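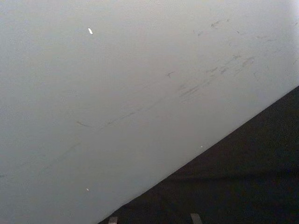
Chapter 4
Reading a Worn Surface

Every flat thing you own is keeping a diary! Tables, shelves, worktops, cupboard doors, the lid of the box you keep your shoes in: all of them pick up marks through use, and those marks can be read by anyone willing to bend down and look. Most of us never do. We wipe, we put the plates back, we carry on. But get in close to a pale grey surface and you may find a whole band of scuffs running diagonally across it, faint at one end, crowded together further along, then thinning out again. The short scratches lie nearly side by side, all angled the same way, and among them sits one small dark mark shaped rather like a T, sharper than its neighbours. Who would have thought there was so much to see on a plain bit of grey?

In this chapter we start with marks because they cost nothing to study and they are everywhere. By the end of it you should be able to tell a smudge from a scratch, draw a simple wear map, and make a sensible guess (a guess, mind!) at how a surface has been used. You will need a soft pencil, squared paper, a damp cloth and a lamp you can move about.

4.1 Smudge or scratch?

A smudge is something left on top of a surface. A scratch is something taken out of it. Sounds easy, and often it is, but a thin smudge and a shallow scratch can look very much alike until you change the light. Hold your lamp low, almost level with the board, and move it slowly round. A scratch tends to brighten and fade as the light swings past it, while a smudge stays much the same. Then try the cloth on one corner only. Draw everything before you wipe, or you will lose half your evidence.

4.2 Direction

Single marks say little. Groups of marks are where the fun starts! When many strokes run the same way, ask what could have moved along that line, and how often. A drawer front, a dragged tray and a sleeve with buttons each leave their own pattern.

The Stokley worktop, which we shall come back to all through this chapter, was 14 years old when it was mapped. The finished map held 82 separate marks, and most of them lay in a strip beside the sink. Before you turn to it, choose a surface at home and spend 10 minutes drawing what you find. Leave out anything you only think you saw.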